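# Writing the Rules for Thin-Wall Handling

Most written rules for gripping robots assume a rigid part. A bracket or a bottle tolerates a wide range of closing force, and the limits are set by the motor. Paper tableware does not allow that. The Flekum handling guide, now in its third revision, gives disposable bowls a chapter of their own, and the chapter is mainly about where the fingers may touch.

The base rule is short. One finger goes inside the bowl, one outside, and both bear on the wall or rim at a single station. Squeezing across the full diameter is prohibited because the bowl folds before the gripper registers a load. 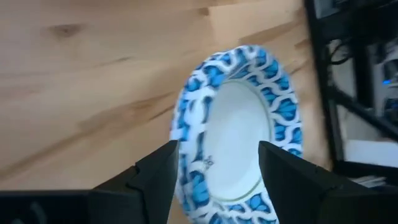
*A paper bowl held on edge, with one fingertip against the white interior.*

The guide sets closing force by stock thickness and requires a new value whenever the supplier changes. At Eviseck, where the draft was tried over 424 logged picks, 105 were rejected on inspection for creased rims. Most of those came from one setting carried over from a heavier bowl. The revised text requires the value to be stored with the part number - not with the operator's profile.

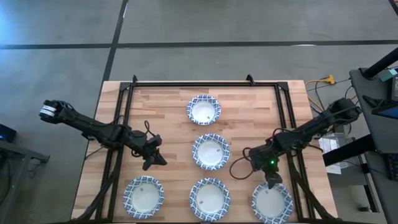 Shared workspace is the second subject of the guide, and the longer one. Two arms that can reach the same bowl need a written order of precedence, even at low speed. The Julline supplement handles this by zones: each arm has a home zone, and the middle of the table belongs to whichever arm has claimed it in software. A layout like this one, with a column of bowls down the center and one more at each lower corner, puts most of the work in the contested strip. The supplement asks that such layouts be run with one arm parked until the claim logic has passed its checks.

Cables get a clause too. Slack must be measured at full reach and again with the wrist folded, and the larger figure governs. A loop that clears the table in one pose can drag across it in another, and a light bowl will move with very little contact.
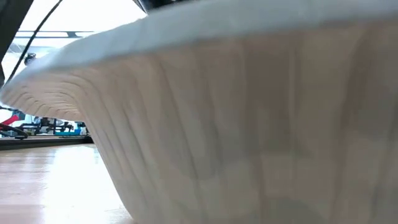
The clause also covers cable ties, which must be replaced after any change to the wrist. Hwang, an integrator that commented on the draft, wanted a fixed interval instead. The editors kept the event-based rule and added a visual check every 16 hours of running time.

Camera placement drew more comments than any other section. A fixed camera set low gives a useful view of finger height over a rim, but a tall bowl near the lens can hide a shallow one behind it. The guide now requires a second view wherever two sizes share a table. It also requires exposure to be set on the bowl wall with room lighting in its normal state, including daylight. White stock against a bright window has few usable edges. 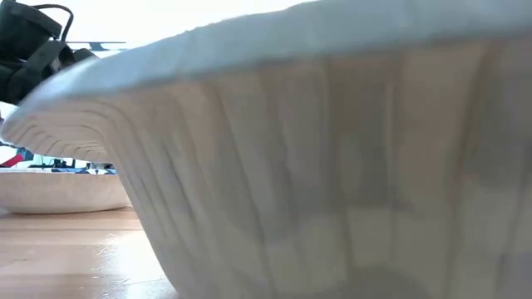
## Records and Review

Each cell keeps a log of rejected picks, force changes and cable replacements. Entries are made at the time of the event. The guide lists 383 fault codes, a number that several reviewers called excessive, and permits a site to use a reduced set if the omitted codes are named in the cell file.

Review takes place every March. A change to bowl stock, finger shape or camera position triggers an earlier one, limited to the chapters affected. Sites that run pleated and smooth-wall bowls on the same cell must review them separately, with separate force values and separate reject limits. The next revision is expected to add wet-strength paper, which the current text leaves to the site.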